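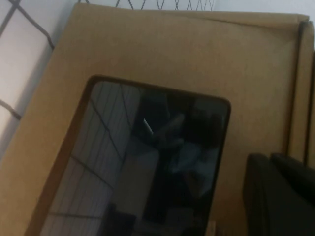 The tablet on a tan fabric panel at our bench, screen off.

I have been building a small arm in the Onddale shared workshop since February, and the question I get most, usually from somebody holding a mug, is why I don't buy a proper set of practice objects for it. There are very nice ones. You can spend £185 on a tray of smooth blocks and pegs, all of them matt and evenly coloured, and your arm will look terribly clever by teatime.

My feeling is that a home-built robot ought to learn among the sort of things people have at home, and those are awkward. A dark screen is half a mirror, so the arm's little camera finds bits of wall in it. Cloth folds over at the edge and makes a line that means nothing. I lost 3 evenings to a seam once, and I can't say I was sorry, as I learned more about my code from it than I had from all the blocks.

Cardboard is my other great love. 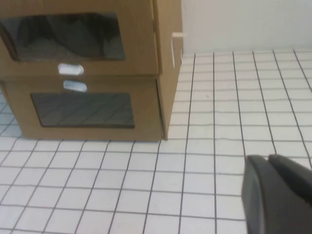 You can cut a window in it with a kitchen knife, add a tab to pull, and change your mind the next morning. When the arm shoves too hard the box gives a bit, and you mend it with tape and try again – no harm done, and no waiting for a parcel.

Trinity Kincaid, who shares my bench, disagrees with me quite cheerfully. She says you can't compare one week with the next if the box has gone soft in the meantime, and she's right, I'm afraid. Her own project, Uvgate, has its parts measured and kept in a locked drawer. I would only say that my kitchen has gone soft in places too, and I'd like the arm to be able to manage there.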